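Schwämme einzeln verpackt lagern oder gleich auspacken?

Forum Haushalt > Putzen und Vorrat

hevis80
8. September 2024
Ich räume gerade den Putzschrank neu ein und habe noch einen Vorrat gelber Schwämme. Jeder steckt einzeln in einer durchsichtigen Folie und braucht dadurch viel Platz. Lasst ihr die zu oder packt ihr alles aus und legt es in eine Dose?

Dandalo
Zulassen. Ausgepackt nehmen sie bei mir im Schrank den Geruch vom Reiniger an. Im Büro machen wir es auch so, zwei liegen dort auf dem großen weißen Tisch.

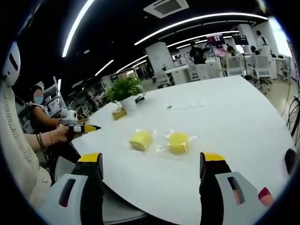
Antwort von motaung_3000

Sehe ich anders. Die Tüten sind bauschig, der rechte bei Dandalo ist ja fast rund. Ich packe alle aus und stapele sie in einer Blechdose, das geht seit mehr als 2 Jahren ohne Probleme.

Antwort von Dandalo

Blechdose nur, wenn der Schrank trocken ist. Unter der Spüle hatte ich im Januar Stockflecken, und zwar auf den ausgepackten.

Antwort von Hosora

Kommt auf die Menge an. Bei 3 Stück würde ich gar nichts umpacken. Wer einen ganzen Karton hat, kann die Folie anpieksen und die Luft rausdrücken, dann werden sie flacher.

Antwort von motaung_3000

Dann kann man sie auch gleich auspacken.

Antwort von hevis80

Danke. Mein Schrank steht im Flur und ist trocken. Ich packe die Hälfte aus, der Rest bleibt in der Folie.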